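Week 6 notes - Tournament draws and seeding

OK, so last time we got as far as byes and I ran out of board space. Let's pick it up with the Fekham Open squash draw, which had 18 entries. A clean bracket wants 16 or 32, so you've got two choices: give 14 players a bye in a draw of 32, or make the bottom four play off for the last two spots. Fekham went with the play-off, and I would too.

Seeds next. One and two go at opposite ends, three and four get drawn by lot into the other two quarters. Please don't just write them in where they look nice (I marked 17 brackets last week and a lot of you did exactly that!).
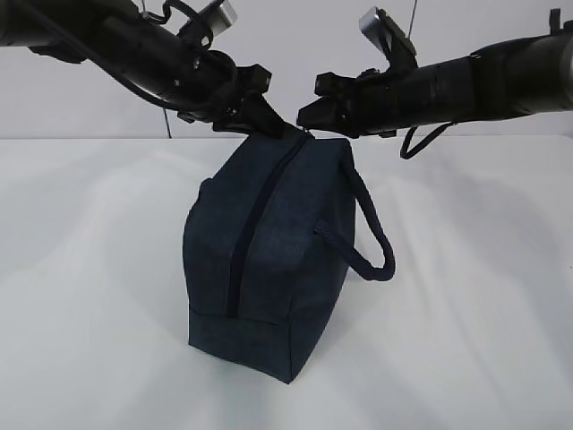
Then there's the club rule. Bulia sent a whole bunch of players, and you try to keep clubmates apart in round one - but only after the seeds are placed. Seeds first, clubs second, always.

For Tuesday, read the Asov handout on round robins and work out what happens when three players tie on wins. Try it with match difference first, then games, then points. The Lu group went all the way down to points, 329 each for two of them, so have a think about what you'd do there.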